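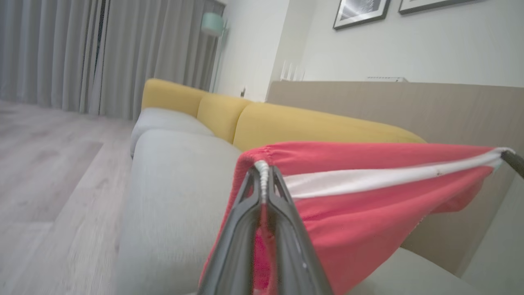
Vega Villanueva wrote in after the last page to say fitted things will never fold flat, she's tried for years, and she now just rolls hers up and sits on them. Fair enough. Rolling works. But if you've got a small cupboard and a lot of stretchy stuff with elastic round it, folding does save room, so have a go at the below before you give up.

This is all for things with a gathered or elastic edge. Cot sheets, sofa throws with a hem that pings back, mattress covers, seat covers, that sort of thing. Knits are worst. They grow while you're holding them.

BEFORE YOU FOLD

Find the elastic first. Run the hem through your fingers until you come to a join in it, start from there. Saves going round and round.

Hold by the hem, not by the cloth. Knit fabric stretches wherever you pinch it and you get little ears that won't iron out.

Pull it out sideways till it's just tight, then let go a bit. Too tight and it curls up on itself the second you put it down.

Anything with stripes or a band is a gift. Use the band as your straight line. Plain ones, you're guessing.

Look at the white parts while it's stretched. Specks and bits show up far better then than in a heap. Lint comes off with a damp rubber glove, stroke one way only. If it doesn't shift it's a stain, back in the wash, don't put it away and hope.

THE FOLD

Sofa is fine for this. Better than a bed if you've a bad back, and you can drop one end on the seat while you sort the other.

1. Elastic edge towards you, wrong side up.

2. Tuck one gathered corner inside the other. Do the same on the other side. Shake.

3. Lay it down. Wont be square. Nudge the curved bits in until you've got something like a rectangle.

4. Thirds lengthways, elastic on the inside.

5. Thirds again. Or halves if it's thin.

6. Press the air out with your forearm, not your palm. Palm leaves a dent.

Elastic always goes inside. If it's on the outside the whole thing undoes itself in the cupboard, and takes the pile next to it along.

Flat surface with a bit of grip is best for the last fold. Felt, an old blanket on the table, a bit of carpet even. Polished tables are hopeless, everything slides off.

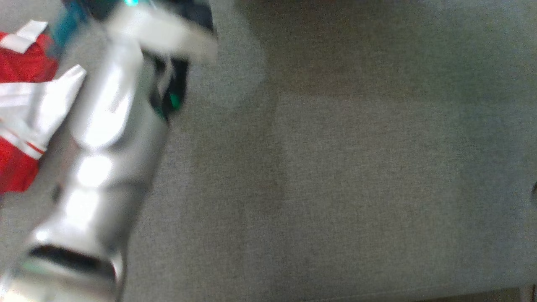

Red and white on the grey, folds still to be pressed.

PUTTING AWAY

Stand them on edge like files in a drawer. You can see what you've got and you don't have to lift the lot to get the bottom one.

Heavy at the back, thin at the front.

Reds and whites together, careful. Bright reds can let go of dye for ages. Test: wet a corner of white rag, press it on the red for a minute. Pink rag means wash on its own and store it bone dry. I lost a good pillowcase to a red one that was only slightly damp. Only slightly!

No plastic bags. Elastic goes sticky, then it goes crunchy. Cotton bag or nothing.

Refold things you don't use, once or twice a year, so the crease isn't always in the same place. I do mine in February when there's nothing else on.

WHILE YOU'RE AT THE SOFA

Modular ones, pull the sections apart while you've got them cleared. Whatever's gone down there, get it out. Narrow hoover nozzle, short strokes.

Pale grey seats: brush before you hoover, soft brush, along the weave. A dark jumper will leave fluff on them in one evening.

Yellow cushions and sun don't get on. Swap left and right every so often so they fade the same. Check the label for which way up first, some of the back ones have a definite top.

Plumping: hit the sides, not the front. Corners in, then a thump on top.

If the seams wander round to the front, unzip, grab the inside at the back corners, pull. Zip up again. Two minutes.

Don't leave damp folding on upholstry. Not even for a cup of tea. Watermarks on light grey are a pain, and dabbing makes the ring bigger unless you dab the whole panel.

TIRED ELASTIC

Pull a hand's width and let go. Comes back slowly, it's on the way out. Doesn't come back, replace it.

Unpick a gap by the join, pin the new elastic to the end of the old and draw it through. Quicker than threading from scratch. Sew the ends overlapped and flat, no knots, you'll feel a knot through anything.

Can't sew? Big safety pin through both ends inside the channel will do for a sofa cover. Not on a cot sheet, ever.

Tsehay Weldu asks about tumble drying. Low heat, take it out while the hem is a touch damp, finish it on the airer. Hot drying is what kills most elastic.

Next page is oven racks.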